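Home | Guides | Downloads | Support

Section 4. Running the Open Day Demonstration

This section covers the cube demo for visitors at the Drorodberg site. It uses the Grukulora simulator on the visitor screen and the Bosell arm in the demo cell. Complete Section 2 before you begin.

4.1 Starting the simulator

1. Turn on the visitor screen and the demo computer.

2. Log in with the guest account. Do not use the maintenance account while visitors are in the hall.

3. Open Grukulora and load scene 567. Loading can take a while on the first start of the day - do not click Load again.

4. Select the close view and check the picture before you let the first group in. The red cube should be on the white tabletop and large in the view, with its top and front faces showing. The background is plain gray.
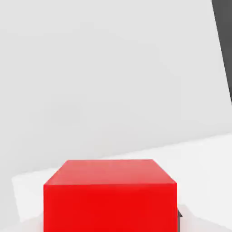

5. If the cube is missing, press Reset Scene and wait for the Ready message.

6. Set the playback speed to 80 percent and press Run.

Note: Visitors may use the keyboard during simulator runs. Reset the scene between groups.

4.2 Moving to the real arm

CAUTION: Keep all visitors behind the yellow line whenever the arm has power. One staff member must stay at the stop button.

1. Close the cell gate and turn the key to Auto.

2. Choose the Ibarra program from the list - the other programs are for training only.

3. Announce the start out loud, then press Cycle Start.

4. After the last cycle, turn the key to Off and remove it.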